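집게손으로 배우는 겨울, 로봇 동아리 체험기

솔직히 저는 로봇 동아리라고 하면 납땜 냄새 나는 방에 노트북이 줄줄이 놓인 풍경을 떠올리는 사람이었어요. 그런데 '사르추크(Savchuk)' 동아리에서 알려 준 주소로 찾아갔더니 글쎄, 평범한 가정집 아니겠어요? 현관에서 신발부터 벗으라길래 한참 두리번거렸답니다.

이 동아리가 이번 학기에 매달린 과제 이름은 '식스(Sikex)'예요. 손에 쥐는 집게로 집안일을 해 보고, 그 동작 기록을 로봇 팔에게 가르치는 학생 프로젝트죠. 목표는 기록 300개. 처음 들었을 땐 '그 정도면 주말에 뚝딱 아닌가?' 했는데요, 직접 해 보니 주말은커녕 방학도 모자라겠더라고요.

회장을 맡은 올레샤 흘라둔 학생이 규칙부터 알려 줬어요. 말하지 말 것, 팔꿈치를 몸에 붙이지 말 것, 그리고 잘못 집었다고 맨손을 쓰지 말 것! 세 번째가 제일 어렵습니다. 사람은 뭐가 미끄러지면 반대쪽 손이 저절로 나가거든요. 저도 첫 시도에서 바로 걸렸고, 옆에서 볼로디미르 오니셴코 학생이 아무 말 없이 노트에 엑스 표를 그었어요. 어찌나 담담하던지, 저 혼자 얼굴이 빨개졌지요.

그날의 주제는 식탁 치우기였어요. 꽃무늬 식탁보에 비닐봉지며 보드라운 뭉치들을 늘어놓고, 큼직한 바구니를 곁에 두고 하는 작업입니다. 단단한 컵이나 상자는 지난 학기에 이미 해 봤대요. 그때는 로봇이 꽤 그럴듯하게 따라 해서 다들 우쭐했는데, 봉지로 바꾸자마자 성공률이 뚝 떨어졌다고 해요. 컵은 언제 봐도 컵 모양인데 비닐은 한 번 건드릴 때마다 모양이 달라지니까요. 어디를 잡아야 하는지부터 매번 새로 정해야 하는 셈이죠.
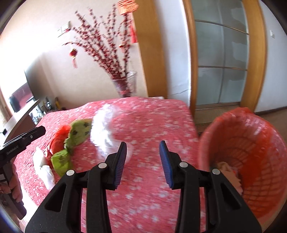

바실리나 진첸코는 생각이 좀 달랐어요. 비닐이 어려운 건 맞지만 진짜 골칫거리는 사람이라는 거예요. 같은 봉지를 두고도 누구는 한가운데를 꾹 누르고 누구는 귀퉁이만 살짝 잡으니, 기록을 섞어 놓으면 로봇이 갈팡질팡할 수밖에 없다고요. 그러니 개수를 늘리기 전에 잡는 방법부터 맞추자는 주장이었습니다.

이 말에 동아리가 둘로 갈라졌어요. 올레샤는 여러 사람의 버릇이 섞여야 나중에 낯선 집에서도 통한다고 맞섰고요, 볼로디미르는 일단 한 사람 것만 모아 돌려 보고 나서 싸우자고 했습니다. (저는 간식으로 나온 귤을 까며 양쪽 다 맞는 말 같다고 고개만 끄덕였어요. 도움이 전혀 안 되는 손님이죠!) 결국 그날은 바실리나의 방식으로 21개를 찍고, 남은 시간엔 각자 마음대로 해서 따로 묶어 두기로 했어요.

저도 다시 도전했습니다. 집게를 쥐어 보니 생각보다 손목에 부담이 와요. 무게 때문이라기보다는 힘을 어디에 줘야 할지 몰라서 온몸이 굳는 거예요. 손가락으로라면 느껴졌을 바스락거리는 감촉이 없으니, 잡았는지 아닌지를 오로지 눈으로 판단해야 하거든요. 너무 빨리 들면 놓치고, 조심조심 들면 이번엔 옆에 있던 게 딸려 올라와요. 15분쯤 지나니까 요령이 조금 생기긴 했어요. 높은 주름을 노리고, 닫은 다음 속으로 하나를 세고, 그다음에 드는 겁니다. 이 '하나 세기'는 바실리나가 가르쳐 준 비법인데, 성격 급한 저한테는 그 짧은 순간이 왜 그리 길던지요.

기록이 끝나면 곧바로 검사에 들어가요. 지도를 맡은 로절린드 응우옌트란 선생님은 웬만해선 끼어들지 않고, 학생들이 서로의 기록을 돌려 보며 쓸 것과 버릴 것을 나누게 하세요. 집다가 망설인 건 남기고, 엉뚱한 데를 쳐다보느라 멈춘 건 버린대요. 망설임과 딴청을 어떻게 구별하느냐고 여쭈었더니 그걸로 지난달 내내 토론했다며 웃으시더라고요. 제 기록은요? 딱 하나 살아남았습니다. 엑스 표 사이에서 혼자 동그라미를 받은 그 한 줄을 저는 휴대전화로 몰래 찍어 왔어요.

동아리는 9월에 열리는 학생 대회 '트라라르(Trarar)'에 나갈 계획이에요. 대회에서는 처음 보는 식탁이 주어지고, 로봇이 혼자서 그 위의 물건을 바구니에 옮겨야 합니다. 작년에는 봉지 하나를 들었다 놨다 하다가 시간이 다 갔대요. 볼로디미르는 그 영상을 아직도 가끔 돌려 본다고 하고요, 올레샤는 제발 좀 지우라고 합니다.

집에 돌아온 저녁, 장바구니를 풀다가 저도 모르게 봉지 귀퉁이를 잡고 속으로 하나를 세고 있었어요. 다음 모임은 양말이 주제라는데, 벌써 가도 되냐고 문자를 보내 놨습니다.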